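The Hat Problem
Washed denim, clear bins and the long war against the pile by the door
30 May 2018

Every house has the pile. Mine is caps. Caps on the newel post, caps on the dryer, one in the glove box gone stiff as toast. I counted last spring for this story and got to 40, then found the beach bag and stopped counting.

So. Hats. Where to put them, how to keep them looking like hats, which ones to let go. Clear bins, a bare table, an afternoon. 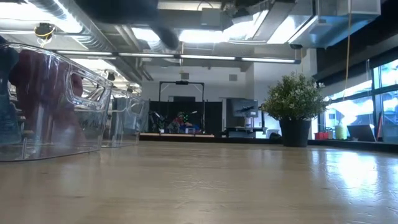
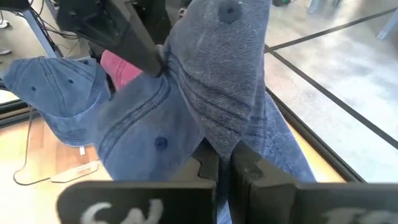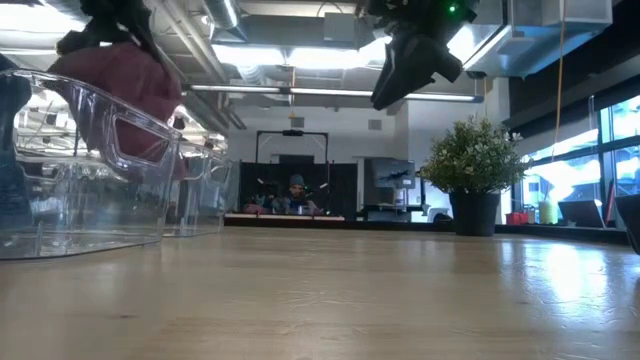

Start with the table. Not the floor, not the bed. The bed is where sorting goes to die – you get tired, you shove it all to one side, you sleep next to it. A table makes you finish because somebody wants dinner.

Everything out first. All of it. Coat pockets, car, gym bag, the hook behind the bathroom door. Winter knits too, even if it's warm out. Then by kind. Ball caps with ball caps. Knits with knits. Straw off by itself where nothing can sit on it. Don't sort by color yet, color is a treat for later.

Now the denim ones. Denim caps are the reason I got into all this. A good washed denim cap takes years. It fades on the crown first, then along the seams, and the brim goes last and in patches. You can't rush it and you can't buy it, whatever the tag says. I wore one from Durrani for six summers, bought off a rack by the register, and it only got decent in the fourth. The stitching on the brim had started to stand up by then, paler than the cloth. Lovely.

Which is why it hurts to find one crushed flat under a snow boot in December.

Crushing is the whole issue. Caps look tough and they mostly are, but the front of the crown has a memory. Fold it in once and it'll pop back. Fold it in for a winter and you've got a dent for life, or at least a long evening with a steam kettle and a mixing bowl. I've done the mixing bowl. Works okay. Steam the inside, push the crown over the bowl, leave it alone overnight. Don't iron. Please don't iron.

The bins

I tried fabric cubes. I tried a hanging thing with pockets that pulled the closet rod down. I tried the over-the-door rack from Balside, three rows of hooks, and it held fine but the door never closed again and we all just lived with that for a year.

Clear plastic won. It's not pretty in the way a basket is pretty. You can see what's in it from across the room, though, and that's the end of the digging. Digging is what wrecks hats. You want the gray one, it's at the bottom, up comes everything, down goes everything, upside down now, brims every which way.

Handles matter more than lids. I'd go so far as to skip the lid. A cut-out handle in the side lets you drag the thing off a shelf with one hand, lets a bit of air in too, and hats like air. Sweat dries in the band. A sealed box with a sweaty band in it by August – no.

Two sizes. Big one for the floor of the closet, smaller for the shelf. Prisora does a deep one with a fat rim that's easy to grab. I have 3 of those now and they don't match the old ones and I've made peace with it. Check the corners before you buy. Square corners catch brims. Rounded is kinder.

How to load one

Soft stuff at the bottom. Knit hats, beanies, the thing your aunt made. They don't care. Caps on top, crowns up, brims all the same direction, each one nested over the one before like cups. Don't push. If you have to push it's full.

Some people flip the back half of the crown inside the front so caps stack flatter. Fine for travel. For the closet I wouldn't, not with anything you like. And leave the strap done up on the hole you wear, saves fiddling later.

Tags. Cut them or leave them? I cut the paper ones, keep the sewn-in ones, they tell you how to wash it. Half the time they say spot clean only, and half the time I ignore that. Cold water, a drop of dish soap, soft brush on the band, rinse, towel inside the crown, air dry in the shade. Sun will take the color out of a red cap in a couple weeks. That's how I ended up with a pink one I wear more than any other hat in the house.

Reds and maroons wash seperately, by the way. First few times at least. Dark denim too. I've got a pale canvas cap with a blue tide line around it, whole thing ruined by one lazy soak.

What goes

Here's where people stall. The cap from the 5K. The cap from the bank. The one that was your brother's and never fit.

My rule – if it doesn't fit, it isn't a hat, it's a souvenir, and souvenirs go in a different box. Be fast. Put it on. Look in the hall mirror. Two seconds. If you're adjusting it you already know.

Cracked brims go. The old cardboard ones crack in the wash and then there's a fold down the middle you'll never get out. Elastic that's gone crunchy, goes. Faded stays. Frayed edge stays, if you ask me, though my mother would have had it in the trash before lunch.

Kid hats are a separate heap and a separate mood. They outgrow them between one snow and the next. Keep one, give the rest away.

I took 3 grocery bags out of the house on the first round. Second round, the next winter, hardly anything. It gets easier, then it gets boring, that's when you're done.

Where it all lives

By the door is best and also worst. Best because that's where you need a hat. Worst because that's where everybody dumps everything. What worked for us: one small open bin by the door, one hat each, no more. The rest lives in the closet in the big ones. When you want a different cap you swap. Sounds fussy. Takes ten seconds.

Keep the bins off the radiator and out of the window. Plastic goes cloudy, denim goes streaky on whichever side faces the glass. And wipe the bin out once in a while, you'd be suprised how much sand. A damp cloth and a minute upside down on the drainboard.

A plant on top of the shelf is nice. Something bushy. Stops people from using it as a second dumping spot, at least until they learn to dump around it.

Labels, I don't bother. You can see through the thing. My neighbor has the Votum label maker and everything in her house has a name on it, down to the drawer that says DRAWER. Her caps are still on the newel post.

Last thing, do it again when the season turns. Knits up top for winter, caps on top for summer, same two bins, just turned over. I do mine the weekend the porch chairs come in.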